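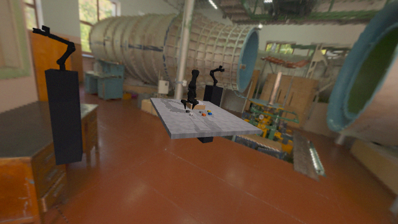 Practice Runs Without the Robot

Drovero is a subscription service that rents out simulated workcells by the hour. A customer picks an arm, a gripper, a table and a building to put them in, then uploads a control program and runs it. The company, Tindden, has been selling it to small shops and college labs since last November. We spent two weeks with the mid-level plan, which costs $345 a month and covers 37 hours of run time.

Most of our time went to the small-parts sorting job, set in a big industrial hall with a wind tunnel running across the back. The work area is a gray slab with a low tan box on it and a few tiny colored pieces in front of the box. The arm's two-fingered gripper starts out just above the surface. The hall is busy, and Tindden says it is meant to be.

"People train a vision system against a blank wall and then wonder why it fails on the shop floor," says Martim Vilela, who leads scene design at the company. "We want pipes and windows and furniture back there."

Setting Up

The first login took longer than we liked. Drovero asks for a robot description file, and it rejected ours twice over joint names before accepting it. The error messages give a line number but no hint about the fix. Siiri Zariņš on the support desk answered our note the same afternoon and sent a corrected file.

After that, things moved quickly. Part sizes, starting positions and lighting are set on one page. You can save a layout and have the service shuffle the parts between runs — a feature we used more than any other.

How It Runs

Grasping small pieces is hard to simulate, and Drovero does a fair job of it. Parts that are pinched off-center tip and slide. Our program did worst when two pieces sat close together, the same trouble it has on our own bench. Contact with the box was less convincing. On 3 runs a piece sank partway into the wall of the box before popping free.

Leonilde Correia runs the automation course at Seixas, a technical school that bought the plan in the spring. Her students share one real arm. "They used to wait a week for a turn," she says. "Now they show up with code that mostly works."

What You Don't Get

There is no offline mode, and unused hours don't roll over. Custom rooms cost extra and have to be built by Tindden. Gunard, the closest competitor we tried, lets users import their own rooms but offers fewer grippers.

A lower plan with 2 scenes and no shuffling is also available. Tindden plans to add soft parts, such as cable and cloth, in the next release.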